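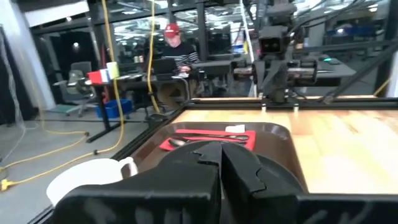 Finbarr Mac Carthaigh a écrit :

> Bonjour la liste,
>
> Premier retour de taux ce mois-ci en phase de préfiguration, sur un
> dossier de 185 salariés. Il en manque 14, sans taux personnalisé.
> J'ai relancé l'intégration dans Nikudham, même résultat. Le client
> veut savoir si ces salariés seront au taux non personnalisé en
> janvier et si c'est à lui de faire quelque chose auprès des impôts.
> Parmi les 14 il y a des noms composés et des gens nés à l'étranger,
> mais pas uniquement. Faut-il attendre le retour suivant ou corriger
> tout de suite ? Et où ?
>
> Finbarr

Bonjour,

Relancer l'intégration ne change rien si le fichier de retour est le même. Il faut d'abord séparer deux cas que Nikudham affiche avec le même pictogramme orange :

a) le salarié est présent dans le retour, mais sans taux exploitable ;
b) le salarié est présent dans le retour avec un taux, mais Nikudham n'a pas su le rattacher à une fiche.

Le cas b) est interne au logiciel. Ouvrir le fichier brut dans un éditeur de texte et chercher le NIR. S'il y est avec un taux, l'administration a bien identifié la personne et le problème est chez nous. Chez nous, la cause était le matricule : une fiche recréée après une réembauche porte un nouveau matricule, la déclaration est partie avec l'ancien, le retour revient avec l'ancien. On rattache à la main depuis l'écran des rejets, colonne de droite, puis on vérifie que le matricule de la fiche est celui qui partira le mois suivant. Sinon on recommence en octobre.

Le cas a) demande de regarder l'état civil déclaré. Dans l'ordre où je le fais :

1. Le NIR : treize chiffres, clé à part. Vérifier qu'il ne s'agit pas d'un numéro technique temporaire laissé en place alors que le salarié a reçu le sien depuis.
2. Le nom de famille, donc le nom de naissance. Beaucoup de fiches reprises d'un ancien logiciel ont le nom d'usage dans les deux zones.
3. Les prénoms, tels qu'à l'état civil, et dans l'ordre.
4. La date et le lieu de naissance. Pour les personnes nées à l'étranger, le code département 99 et le code pays.

Sur les caractères : le module d'export Totonmont remplace certaines lettres accentuées par un blanc quand la fiche a été saisie par copier-coller depuis un PDF. À l'écran on ne voit rien, le prénom « Begoñe » s'affiche correctement. Dans le fichier on trouve « Bego e ». Il suffit d'effacer la zone et de la ressaisir au clavier. Même remarque pour les particules : « Mac Carthaigh » avec une espace insécable sort collé chez moi. Je n'ai pas vérifié si cela suffit à lui seul à empêcher l'identification, je le corrige dans tous les cas.

Pour les salariés dont l'état civil est juste et qui restent sans taux, il y a des situations normales : première année de déclaration, personne encore rattachée au foyer de ses parents, option pour le taux non personnalisé. L'employeur n'a pas à connaître le motif et n'a pas à le demander. Il applique la grille correspondant à la rémunération, et le salarié qui a une question s'adresse à son service des impôts. Je conseille de l'écrire noir sur blanc au client, avant qu'il ne convoque les 14.

Pas de correction rétroactive à faire sur les déclarations déjà parties uniquement pour cela. On corrige la fiche, la déclaration suivante part avec les bonnes données, et on lit le retour suivant.

Je recopie la note interne que nous avons diffusée aux gestionnaires de paie. Elle est réutilisable, en changeant les noms.

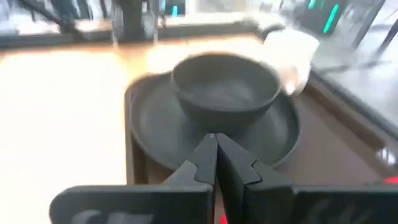
Rennes, le 27 septembre 2018

Objet : contrôle des retours de taux avant la paie d'octobre

Le contrôle porte sur tous les dossiers de plus de 42 salariés. Les dossiers plus petits seront traités à la suite, par Mairéad Egan.

Pour chaque dossier, exporter la liste des salariés sans taux depuis Nikudham et la déposer sur Bustgate, dans le dossier du client. Ne pas l'envoyer par courriel, même chiffrée – le taux et le NIR n'ont rien à faire dans une boîte de réception.

Indiquer pour chaque ligne : présent dans le retour ou non, matricule identique ou non, état civil vérifié sur pièce ou non. « Vérifié » veut dire comparé à une pièce d'identité ou à l'attestation de droits. La fiche de renseignements remplie à l'embauche ne compte pas.

Les changements de NIR sont saisis par Aiguo Dong uniquement. Ils déclenchent un bloc de changement dans la déclaration suivante et une double saisie est pénible à rattraper.

Le bulletin d'octobre comportera la simulation du prélèvement pour les clients qui l'ont demandée. Pour les autres, laisser la case décochée.

Fin de la note.

Deux précisions. Le seuil de 42 est propre à notre portefeuille, il n'a rien de réglementaire. Et l'export des salariés sans taux s'arrête à 70 lignes si on le lance depuis l'aperçu ; il faut passer par le menu Éditions. Le support de Nikudham est prévenu, sans date de correctif pour l'instant.

Finbarr, si tu as des salariés présents nulle part dans le retour, ni en a) ni en b), regarde la date d'entrée. Une embauche postérieure à la déclaration concernée n'y figurera pas, et dans ce cas il n'y a qu'à attendre le suivant. Je veux bien savoir combien il t'en reste après la vérification des matricules.

Cordialement,

Sinéad Rafferty
Cabinet Meijer, pôle social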